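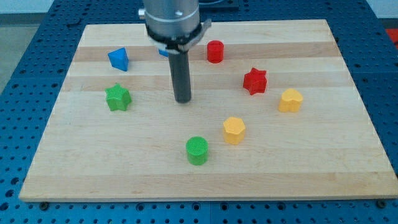
I have a soft spot for plain toys, and every December it gets me into arguments. Give a child a handful of coloured shapes and a flat bit of wood to put them on, and I reckon you've done your job. Stars are good. Anything with corners is good. It doesn't have to sing.

My family don't agree. Last year somebody bought a talking castle from Restero (155 pounds, and I've never quite got over it) and it spent most of Boxing Day telling us all to press the drawbridge. Meanwhile the little ones had got hold of my old tub of shapes and were running a bakery on the breadboard! Blue triangles were cheese, stars were "for birthdays only", and I was charged 40 pence for something round that I wasn't allowed to touch.

What I like about shapes is that they stay put in the house. They get chewed and lost under the sofa, then they turn up in a coat pocket and go back in the tub. Ours came from a shop in Stimurside that's a phone repair place now, and there are odd ones mixed in from a Wouters set my aunt gave up on.

I do see the other side. A tub of plastic doesn't look like much when it's unwrapped, and grandparents want the gasp — I want the gasp too, if I'm truthful. And yes, it's still plastic, and it still hurts when you step on it at six in the morning.

But I'd take it over the castle any day. So if you're stuck in a queue this week with something huge and flashing under your arm, have a look at the bottom shelf before you pay. And get a decent board to go with it — a big, heavy one, pale wood if you can, so the colours show up.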